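洗面台の排水まわり・給水まわり総合スレ 過去ログ倉庫
トピック:ベッセル型ボウルのポップアップ排水栓、オーバーフローなしで使うと引きが遅い件

投稿者:haikan_28
築年数の経った家の洗面を自分で更新しています。Gisenelの置き型ボウル(オーバーフロー穴なし)にCoppensのプッシュ式排水栓を付けました。漏れはありません。ただし引きが遅いです。ボウル半分まで溜めて栓を開けると、最初は落ちず、ボコッと空気が上がってから流れ始めます。トラップはSトラップ、床排水、32mm。トラップと床下の横引きは清掃済みで、旧ボウルのときは問題なし。原因の切り分け方を教えてください。

投稿者:トラップ番長
旧ボウルにはオーバーフロー穴がありましたか。あったのなら、そこが空気の逃げ道になっていただけです。穴なしボウルでは栓を開けた瞬間にテールピース内の空気が水の下に閉じ込められ、上に抜けるまで水が落ちません。栓の不良ではなく組み合わせの問題。

投稿者:haikan_28
旧ボウルには穴がありました。排水栓は側面にスリットのあるタイプです。品番末尾427。

投稿者:mizumawari_k
427はオーバーフローありのボウル用です。穴なしボウルにスリット付きを入れると、スリットとボウル排水口の内壁の間に水が回ります。今は漏れていなくても、下側パッキンだけで止めている状態です。スリットなしに交換してください。引きの話とは別件として、先にやるべきです。

投稿者:トラップ番長
別件ではないでしょう。スリットなしに替えれば空気の逃げ道はさらに減ります。引きは今より悪くなる可能性がある。

投稿者:mizumawari_k
穴なしボウルではスリットの先が行き止まりなので、今も空気抜きとしては働いていません。替えても引きは変わらないと見ます。

投稿者:トラップ番長
スリットより下にある空気がスリット経由でボウル側へ戻る経路は残ります。以前同じ条件で両方試して、スリットなしのほうが落ち始めが遅かった。

投稿者:mizumawari_k
その比較、栓の開口高さは揃えましたか。プッシュ式は全開時の皿の浮きが製品で違います。浮きが小さいと、それだけで空気と水が入れ替わりにくくなります。

投稿者:トラップ番長
揃えていません。そこは認めます。

投稿者:haikan_28
皿の浮きを測りました。4mmしかありません。取説では調整ねじで上げられるようですが、ロックナットが固着しています。

投稿者:Esi Asante
横から失礼します。浮きが4mmなら、まずそこです。皿を外した状態で同じ水量を流してみてください。外して普通に落ちるなら開口部の問題、外しても空気が上がるまで落ちないなら配管側の通気です。切り分けはこれで済みます。
ロックナットは浸透潤滑剤を付けて一晩置き、本体側を押さえて回すこと。めっき面を掴むなら当て布を。 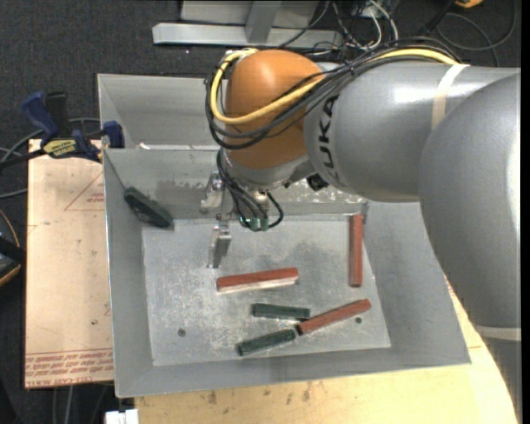

この投稿を読む目安:2分

続きです。通気側だった場合の選択肢を書きます。
Sトラップで床排水の場合、テールピースからトラップ入口までの鉛直距離が長いと、閉じ込められる空気の体積も増えます。ボウルが置き型になってカウンターも上がったなら、旧設置より長くなっているはずです。まず現状の寸法を出してください。
吸気弁を足す案がよく出ますが、吸気弁はトラップ下流の負圧を逃がす部品です。今回の症状はトラップ上流に溜まった空気なので、吸気弁では直りません。流し終わりに大きな吸い込み音がして封水が減る、という症状なら検討対象になります。

投稿者:haikan_28
ありがとうございます。試した結果です。
皿あり:ボウル半分から空になるまで、途中で空気が2回上がる。
皿なし:すぐに渦ができて一気に落ちる。空気の戻りなし。
テールピース下端からトラップ入口までは400mmでした。旧設置の寸法は記録がありません。

投稿者:mizumawari_k
開口部で確定ですね。

投稿者:トラップ番長
確定には早い。皿なしだと中央に渦の芯ができて、そこから空気が抜けます。配管側に余裕がなくても症状が隠れる。400mmは長いです。短くできるなら短くしたほうがいい。

投稿者:Esi Asante
理屈としてはそうですが、費用の順番で考えれば皿の調整が先です。部品代がかかりません。配管の切り詰めは後戻りできないので最後に。

投稿者:noppo
便乗質問です。穴なしボウルで栓を閉めて水を出しっぱなしにしたら溢れますよね。皆さんどうしていますか。

投稿者:mizumawari_k
溢れます。閉まらない格子型の目皿にするのが確実です。水を溜める習慣がないなら、haikan_28さんもこれで引きの問題ごと片付きます。Pliltbergに穴なし用の格子型があります。カタログ番号2833。

投稿者:トラップ番長
格子型は髪の毛が絡むと掃除が面倒。溜めて使う家には勧めません。

投稿者:haikan_28
顔を洗うときに溜めるので、格子型は見送ります。
ナットは一晩置いて緩みました。ただ、皿を上げきっても浮きは6mmで頭打ちです。多少ましになった程度で、空気はまだ1回上がります。

投稿者:mizumawari_k
それなら栓ごと交換で。スリットなし、全開時の浮きが10mm以上あるもの。Wostexのスリットなしは展開図に浮き寸法が載っているので選びやすいです。ボウル底の厚みも測っておいてください。陶器の置き型は底が厚く、ねじ部の長さが足りないことがあります。

投稿者:haikan_28
底の厚みは38mmでした。Wostexの対応範囲に入っていたので注文します。
シール材は使うべきですか。取説にはパッキンのみとあります。

投稿者:トラップ番長
フランジ裏に薄くシリコーン。陶器の排水口は真円が出ていないことが多い。

投稿者:mizumawari_k
反対です。取説がパッキンのみなら従ってください。フランジ裏のゴムにシリコーンを併用すると、締め付け時に滑ってずれます。次に外すときも手間です。

投稿者:Esi Asante
フランジ裏が硬質パッキンか軟質かで変わります。軟質ならそのまま、発泡系ならメーカーに確認。締め付けは手締めのあと工具で少しだけ。陶器は締めすぎると割れます。

投稿者:haikan_28
交換しました。フランジ裏は軟質ゴムだったのでシリコーンなし。浮きは実測11mmです。
ボウル半分から流して、空気の戻りはなし。満水近くからだと、最初に小さい泡が一度上がりますが、流れは止まりません。満水で溜めたあと下にティッシュを当てて確認し、漏れなし。

投稿者:トラップ番長
泡が残るのは400mmのせいだと思います。気にならなければそのままで。

投稿者:haikan_28
このまま使います。12月に床下を開ける予定があるので、配管はそのとき見直します。

投稿者:noppo
427を買うところでした。うちも穴なしなので、スリットなしを探します。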